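Keeping a Bow in Tune at the Kitchen Table

By Gitau Mwaipopo

The archery club in Rutdale meets in an old feed store, and most of its members do their own bow work. The nearest shop with a bow press and a full bench is in Jondcombe, 70 miles away, so a member with a frayed string or a loose rest usually fixes it at home the night before a shoot.

I learned to shoot there, and I learned the bench work a good deal later than I should have. For my first two seasons I left my bow leaning in a corner of the hall between shoots. It fell over twice. The second time it chipped a limb tip, and I paid for the repair with money I had meant to spend on arrows.

What I bought after that was a folding stand. They are simple things. Most are bent wire or light tube, with plastic holders that the limb sits in, and they fold flat enough to go in the side pocket of a bow case. Mine is a Prornano, and it has outlasted two bows. A stand keeps the limb and string off the ground at the range. At home it does a second job, which is to hold the bow still while you work on it.

A table matters too. Any flat surface will do if it doesn't rock, but a pale one is easier on the eyes. Dark string shows up well against white, and so does a loose strand. I use a round table by the window and clear everything off it first. Small parts roll, and a nock point lost on a brown carpet is gone for good.
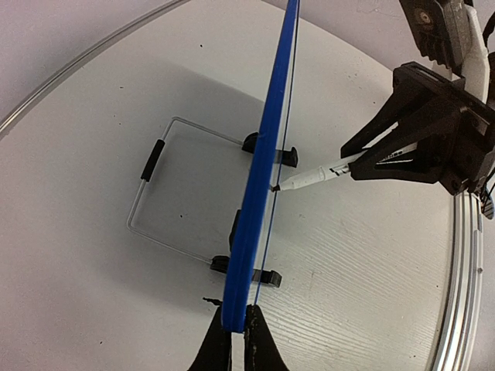 The job that comes up most often is marking the string. A new string has to be marked where the arrow will sit, and the mark has to be in the same place every time the string is replaced. The usual way is to clip a bow square to the string, read off the height, and put a small dot there with a fine pen. The dot should be no wider than the string. If the pen bleeds, the mark spreads along the fibers and you end up guessing which end of it you meant.

Pens are a subject of argument at Rutdale. Some people like a silver paint marker, which shows on anything but goes on thick. I use an ordinary fine-tipped one and let the ink dry before I touch the serving. On a black string I tie a single turn of white thread instead.

Hold the pen upright and bring it to the string slowly. Pressing hard only pushes the string away. If the bow moves, stop and set it back in its holders before you try again.

After marking comes wax. Work it in with your fingers until it feels slightly warm, and keep it off the center serving. I wax before every third or fourth shoot in summer and less in the cold months. In December the feed store is barely heated and the wax goes on in crumbs, so I do it at home before I leave.

Limbs need less attention than strings. Wipe them down with a soft cloth and look along both edges under a good lamp. A scratch in the finish is usually harmless. A line that catches a fingernail should be looked at by someone who repairs bows, and the bow shouldn't be drawn until then. Never let go of a drawn string without an arrow on it, even to test your work.

I keep a notebook with the string length, the nock height and the date of each change. The last entry is 24 February 2021, when I put on a string from Kinyua, a small maker whose work I had been meaning to try. It settled after around 600 arrows, a little longer than my old one took. The nock point had crept down by less than the width of the dot.

I moved it back up, wrote down the new figure and shot the bow the next morning. The groups were the same size as before - a little left, but that was me.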